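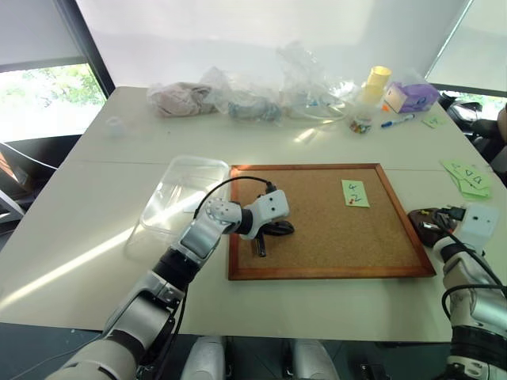
Board flat on the table with the green note on, top right.

Ticket 1173 - Fernby cork board, pins not holding
Opened by: So-ying Tsang
Assigned to: Pao-chu Shih
Opened: Mar 18, 2019
Status: waiting on customer

Hello! I've got the framed Fernby board, bought from you along with the desk bits, and I can't get pins to stay in it. They go in fine with hardly any push at all, and then a day later I find one on the floor (usually with my bare foot). Sticky notes are a pain too. The green one in the photo has been on and off more times than I can remember, and by the end of a warm afternoon it starts to lift.

What I've tried so far:

Took the board off the wall and laid it flat on the table. Pins stand up happily when it's flat, so I thought I'd fixed it, hung it back up and lost two overnight.

Swapped pins. The ones that came with it are the short plastic sort. I borrowed a few longer ones from Pui-shan Yau in the next room and they do grip better, but I can feel them touch something hard behind the cork and they won't go in all the way.

Gave it a wipe with a dry cloth in case it was dusty. The notes stuck a bit better that day. No change to the pins.

Pao-chu, I don't know which grade of cork I've got. It's the speckly one, light tan with little dark flecks all through it.
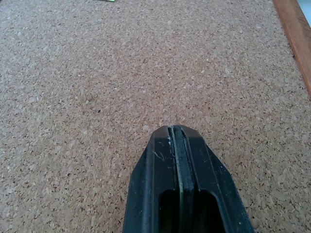 Cork close up, the grain shows best towards the bottom.

Reply from Pao-chu Shih:
Thanks, that's handy. I can't tell the thickness from the front, so could you push a pin in until it stops, pinch it where it meets the cork, pull it out and measure? Try it in the middle and then near one corner. Please leave the board flat for now and keep the note on it, as I'd like to know if it still lifts when nothing's hanging.

Me again. Measured with the little steel ruler: 2 mm in the middle, and a smidge more near the corner. That seems thin to me! My old board from Georgiou swallowed a whole pin. I've had this one flat since your message, and the note is behaving. I've moved the pins into the small brown tray so I stop treading on them, and the clear tub is still over on the left waiting for a better use - it's more room than a few pins need.

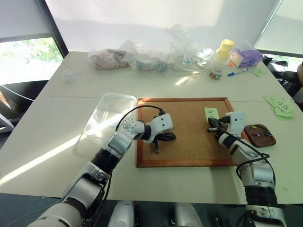 Pins in the tray on the right, yellow one and blue one included, clear tub over on the left.

Could you tell me whether there's a thicker sheet that fits the same frame? I like the frame and I'd sooner keep it. If it has to be a whole new board that's all right, but please don't send another with the same backing. I'm in most mornings if you'd like to ring.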